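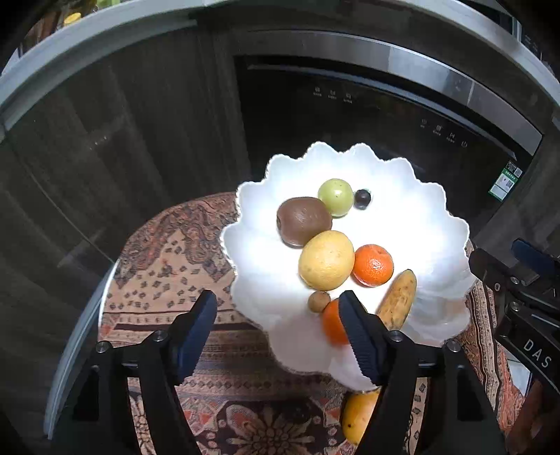 アフレコは、撮影後いつごろ録るのがよいですか。

編集が固まって、尺がもう動かないと決まった直後です。役者の声も口の癖も撮影時に近いうちに録れますし、編集が動いて録り直しになる心配も減ります。

件名: Re: [indie-actors] アフレコの時期と、家で録る場合のこと
日付: 2019年6月29日

MLのみなさま

録音と整音をやっている者です。普段は読むだけの会員ですが、下の投稿に返事がつかないまま流れていきそうなので、出てきました。最初の質問だけ先に答えを書いておきました。忙しい方はそこだけ読んで閉じてもらってかまいません。残りは長いです。

引用しながら順に書きます。

> はじめて投稿します。自主制作の長編に主演で出ました。
> 撮影は去年の秋に終わっていて、先週になって監督から
> 「何か所かアフレコをお願いするかもしれない」と連絡が来ました。

「何か所か」と「かもしれない」が同じ文に入っているときは、だいたい決まっています。しかも何か所かでは済みません。監督が嘘をついているわけではなく、まだリストを作っていないだけです。作った本人がいちばん驚きます。

私が昨年手伝った『Bernudby』という長編では、はじめの連絡が「数行」で、出てきたリストが85行でした。港町の話なので、風と船のエンジンと、それからカモメです。カモメは契約書にサインしていないので、こちらの都合で黙ってくれません。

ですので、返信ではまず「リストをもらえますか」と書いてください。感じが悪いと思われるかと心配する必要はありません。リストに最低限ほしいのは次のものです。

・シーン番号と、タイムコード
・台本どおりの台詞ではなく、実際に映像でしゃべっている台詞
・録り直す理由（雑音なのか、滑舌なのか、芝居を変えたいのか）

二つ目がよく抜けます。台本には「もう行かないと」とあるのに、本番では「もう行くわ」と言っていて、口の形は後者です。台本だけ渡された役者さんが「もう行かないと」で十回やって、合わない合わないと落ち込む。合うはずがありません。そういう現場を見たことがありますし、恥を忍んで言えば、その台本を渡したのは私です。

三つ目の理由も大事で、雑音が原因なら本番の芝居をなぞればいいのですが、芝居を変えたいという話なら準備がまるで違います。監督によっては雑音のせいにして芝居を変えようとする人がいて、気持ちはわかるのですが、当日になって「もう少し怒ってない感じで」と言い出すので、すぐばれます。画面のなかの顔は怒ったままですから、声だけ和解しても妙なことになります。

> 編集はまだ途中だそうです。でも映画祭の締切があるので、
> 声だけ先に録ってしまいたいと言われました。
> 締切は8月で、Forkthorpeというところです。
> 先に録ってしまうのはありなんでしょうか。

おすすめはしません。ただ、そうせざるをえない制作が多いのも知っています。

編集が途中だと何が困るかというと、録った台詞の半分くらいが要らなくなることより、要るのに録っていない台詞が後から出てくるほうです。カットの順番が入れ替わって、前のシーンの雑音入りの声と、次のシーンのきれいな声が隣どうしになる。離れていれば誰も気づかなかった差が、隣に来たとたんに聞こえます。すると前のほうも録り直したくなる。そのころにはあなたは髪を切って別の舞台の稽古に入っていて、声まで別の人になっています。

Forkthorpeの締切については、私も別の作品で出したことがあります。あそこは申し込みの段階では仮の音でも受け付けてくれました。少なくとも私のときはそうでした。今年の要項は確認していないので、監督に読んでもらってください。監督という職業の人は要項の上映フォーマットのところは三回読むのに、音の項目は一度も読まないことがあります。

もし仮の音で出せるなら、いま急いで録る必要はかなり減ります。雑音のひどいところだけ応急で直して出し、編集が固まってから本番のアフレコをする。この順番を、あなたから提案してもいいと思います。役者がそこまで口を出すのかと思うかもしれませんが、二度呼ばれるのはあなたです。

それでも先に録るという結論になったら、次のことを頼んでおくと後で楽です。

・必要な行だけではなく、そのシーンの自分の台詞を丸ごと録る
・息、うなずきの声、笑い、言いかけてやめた声も録る
・同じ部屋、同じマイク、同じ距離で録り、その配置をメモしておく

息は本当に忘れられます。台詞を差し替えると、その前後にあった息も一緒に消えるので、水の中から話しているような、あるいは一度も呼吸をしない人のような仕上がりになります。『Bernudby』の主人公は、ある段階の仮ミックスで、坂道を駆け上がってきて息ひとつ乱さずに愛を告白していました。試写で見た人からは「強い意志を感じた」という感想をいただきました。

> スタジオを借りるお金はないそうで、
> 自宅で録って送ってほしいと言われています。
> マイクは持っていません。スマホじゃだめでしょうか。

スマホで録ったものが本編に入っている映画は、あります。入っていることを言わないだけです。ただ、だめかどうかを決めるのは、マイクの値段より部屋です。

よく言われるとおり、クローゼットは優秀です。服がたくさん掛かっているところに頭を突っ込んで録ると、反響がかなり減ります。難点は、夏に耐えられる時間が短いことと、家族に見つかったときの説明が長くなることです。私の知る範囲では、布団をかぶる方式もよく使われていますが、低い音がこもりやすいので、衣類のほうが無難でした。

風呂場は、絶対にやめてください。気持ちよく響いて、自分が上手くなった気がします。その気持ちよさを後から取り除く方法はありません。

冷蔵庫とエアコンは止めてください。冷蔵庫を止めた人は、終わったら必ず入れ直してください。台所に車の鍵を置いておく、という先輩の知恵があって、冷蔵庫の中に鍵を入れておけば入れ忘れたまま出かけられないというものです。私は車を持っていないので財布を入れていました。しばらくのあいだ、支払いのたびに冷たいお札を出す人として近所で知られていたと思います。

距離は、撮影のときのマイクの位置をまねるのが理想です。映画の現場では、マイクは口元にはありません。頭の少し上か、服の中です。ナレーションのように口を近づけて録ると、立派な声にはなりますが、画面の遠くにいる人が耳元でささやいてくることになります。心霊ものならそのままで結構です。

それから、ファイルは加工しないでください。雑音除去のアプリ、音量を自動でそろえる機能、声がよく聞こえるようになるという魔法のボタン、全部切ってください。こちらで調理する前に、味がついているものが届くと困ります。圧縮しない形式で送れるならそうしてください。メッセージアプリに貼りつけて送ると勝手に縮むことがあるので、保管用のサービスに上げてリンクを送るほうがいいです。

ファイル名も、できればシーン番号とテイク番号を入れてください。以前、ひとりの役者さんから492個のファイルをいただいたことがあり、名前が全部「新規録音」で始まっていました。真面目な方で、送り忘れがないようにと、咳払いも、宅配便の受け取りも、録音を止め忘れて歌っていたものも全部入っていました。歌はよかったです。

> Skulinexを使えば口に自動で合うから、
> タイミングは気にしなくていいと監督は言っています。
> 本当ですか。

うちでも使っています。便利な道具ですし、あれがない時代に戻れと言われたら私は転職します。が、「気にしなくていい」というのは、使ったことのない人の言い方だと思います。

Skulinexがやってくれるのは、もとの声と新しい声の波の形を見比べて、新しいほうを伸び縮みさせることです。少しのずれならきれいに直ります。ずれが大きいと、伸ばされたところが酔っ払いの「あー」になります。もとの声に雑音が多すぎるときは、何に合わせればいいのか本人もわからなくなって、カモメに合わせてくることがあります。笑い話のように書いていますが、真夜中にひとりでこれを聞くと、なかなかこたえます。

つまり、あなたのほうでだいたい合わせてもらえれば、残りは機械と私のような者で何とかします。だいたい、で十分です。口にぴったり合わせようとして芝居が死んだテイクと、少しずれているけれど生きているテイクなら、私は後者を選びます。前者を選ぶ人もいて、仲はいいのですが、仕事は一緒にしていません。

合わせ方のこつを書いておきます。映像を見ながら録るより、もとの音声を耳で聞いて、すぐにまねして言うほうが、慣れない人には向いています。三回聞いて、三回言う。考える間を空けない。自分の声のまねは思ったより上手にできるものです。画面を見ると、どうしても自分の顔が気になってしまって、「このとき太っていたな」と思っているうちに頭の台詞が終わります。

子音の頭が合っていれば、語尾はかなりごまかせます。とくに「ま」「ば」「ぱ」のように唇が閉じる音は、観客に見えています。逆に後ろ姿や遠くの引きなら、何を言っても入ります。この世でいちばんありがたい俳優の部位は後頭部です。

体の使い方も、撮影のときに近づけてください。歩きながらの台詞なら足踏みを、荷物を持っていたなら何か重いものを持って。米袋でいいです。座ったままで出した声は、座った声になります。足音が入るのが困るので、靴下で。

> いちばん不安なのは、同じ芝居ができるかどうかです。
> 撮影のときは相手役がいて、寒くて、夜中で、
> 自分でもどうやったのかわからない場面があります。
> 部屋でひとりで、あれをもう一度やれる気がしません。

これは録音の人間が偉そうに答えることではないかもしれません。なので、見てきたことだけ書きます。

同じものは、出ません。出た人もいますが、少ないです。うまくいった人は、同じものを出そうとするのをわりと早くにあきらめていました。相手役の声をイヤホンで流してもらって、それに返事をする。それだけで、別の芝居だけれど画面には合う、というところまで行くことが多いです。監督に頼めば相手役の声も切り出してもらえますから、ぜひ頼んでください。相手の台詞が自分の頭の中でしか鳴っていないと、会話が一人で進んでしまいます。

そして、どうしても録り直してほしくない場面があるなら、監督にそう言ってください。録り直さずに済む方法は、思っているよりあります。別のテイクの音だけを持ってくる。雑音のほうに理由を与える（風の音を足せば、風の日の話になります）。少しうるさいまま残す。『Bernudby』の最後の長い台詞は、結局そのまま残しました。リストの85行には入っていて、録り直しもして、口も合っていました。でも現場の音のほうを使いました。エンジンの音がずっと下で鳴っています。ほぼ36秒のあいだ、私は毎回そこで胃が痛くなるのですが、上映のあとでエンジンの音について話しかけてきたお客さんは、同業者だけでした。

録音の人間は、放っておくと100の雑音を100とも消そうとします。そういう病気なので、止める人が要ります。芝居をした本人が言ってくれると、いちばんよく効きます。

> どなたかアドバイスをいただけるとうれしいです。
> 家での録音は、監督の知り合いのDalisayというところが
> 機材を貸してくれるかもしれないそうです。

Dalisayから借りられるなら、借りてください。というか、それを最初に書いてください。クローゼットのくだりをだいぶ削れました。

小さいレンタル屋さんで、私も何度か世話になっています。頼むときは「アフレコ用に、現場で使ったのと同じ種類のマイクを」と言えば話が通じます。現場で何を使ったかは録音担当に聞いてもらうのが早いです。もし録音担当がいない現場で、監督が自分でレコーダーを回していたのであれば、それはもう監督に箱の写真を撮って送ってもらってください。型番を暗記している監督には会ったことがありません。

借りたら、録る前の日に一度だけ、どの台詞でもいいので短く録って、整音をする人に送ってみてください。返事が「大丈夫です」なら、そのまま全部録る。返事が来なければ、整音をする人がまだ決まっていないということです。これもよくあります。その場合は、録ったファイルを自分でも保管しておいてください。監督のパソコンは、なぜか納品の前の週に壊れます。

最後に、お金のことに触れていなかったので。アフレコの謝礼が出演料に含まれるのかどうか、先に聞いておいてください。含まれていても、含まれていなくても、聞いた人と聞かなかった人ではその後の付き合いが違ってきます。私は聞かなかったほうで、いまだに一本、カレーで支払われたままの作品があります。おかわりは自由でした。

舞台畑の方や、吹き替えをやっている方からも補足をいただけると助かります。とくに、息の録り方は私が言うより役者さん同士で話したほうが具体的になると思います。クローゼット派と布団派の論争は、以前このMLで一度荒れているので、やるなら件名を変えてください。

それでは、また読むだけの会員に戻ります。リストが届いて行数を見て倒れそうになったら、このスレッドに書いてください。

録音・整音担当
（平日の昼は返信が遅いです。ヘッドホンをしています）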